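Shadow box

A shadow box is a shallow case with a clear front, made for showing off things too thick for an ordinary picture frame. I got hooked on them thanks to my aunt Covadonga Echevarría, who kept medals in hers (and one very flat sunflower!). Wood is the usual choice, and small ones stand fine on a shelf. Depth matters most, so measure your keepsake before you buy – I didn't, twice.

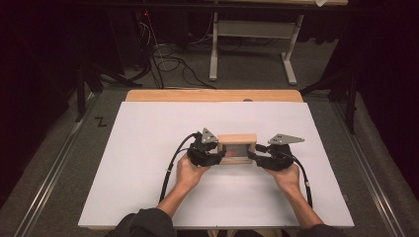
Small box in light tan wood with a clear front, a reddish-orange object inside.

See also: Display case, Picture frame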